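Gastham Toy Library
Borrowed Sets: Return and Shelf Check
Saturday opening, November 24, 2018

To be filled in by whoever is on the returns desk. Tick, cross or a comment. A drawing of a sad face is not a comment, although we have had several.

1. Lid fits the box it came back on
Yes, on everything except the Rantala marble run, which is wearing the lid of a jigsaw. The jigsaw has no lid at all and is being kept shut with a scarf.
Action: swap lids, return scarf to the hook by the door.

2. Nothing sticky
Failed. One wooden farm, one cow in particular. Washed in the sink with ordinary soap. The cow is on the radiator and should be left there until the close of day.

3. Nothing in the box that isn't ours
Found in the Skolldale train set: a hair slide, half a rice cake, a library card for the other sort of library. Card put in the desk drawer. Rice cake dealt with.

4. Batteries out before shelving
Mostly. The talking globe was shelved with its batteries in and announced the capital of Peru during the story session. Again, please check the globe.

5. Wheels turn, hinges hinge
All pass. The ride-on tractor squeaks but it squeaked when it was new, and the families who borrow it seem to regard this as a feature. Oil tried in April. Made no difference and marked the carpet.

6. Small parts bagged and marked with the age label
Pass, apart from 2 sets with labels peeling. New labels are in the tin. The tin is under the other tin.

7. Puzzles complete
The 1,000-piece harbour came back with a note saying "all there". We have decided to believe it. The 400-piece owls came back with a note saying "nearly", and we have decided to believe that as well. Owls moved to the sale table at a reduced price.

8. Building blocks sorted by colour, divider in place

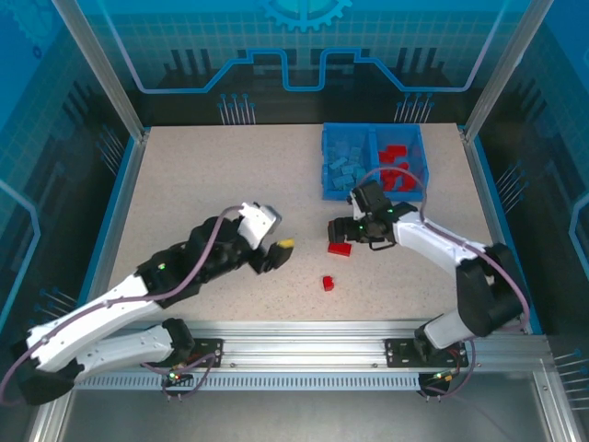
Sorting is the part of returns that everyone offers to do and then does while talking. The Drorar blocks go out as one set and come home as a sort of soup, so please finish a colour before starting a conversation. Cracked blocks go in the repair box and chewed ones go in the bin under the sink, with no appeals. What we want at the end is the two-compartment arrangement, light blue on the left and red on the right, with the wall between them doing its job. The check also covers the table in front, where a long red brick and a smaller, squarer one are out on the beige top, and a tick in this box means those as well. Partial pass. Come back to it before locking up.

9. Shelf 13 clear of the fire door
Failed, as it was last time and in the same way. The play kitchen does not live there. It has a place of its own by the window, with tape on the floor to show where.

10. Loans book matches the shelves
One doll's pushchair is signed out to "me". Would me please get in touch.

Overall: open as usual. Items 8 and 9 to be looked at again before the shutters go down, and the cow to be put back with the rest of the farm.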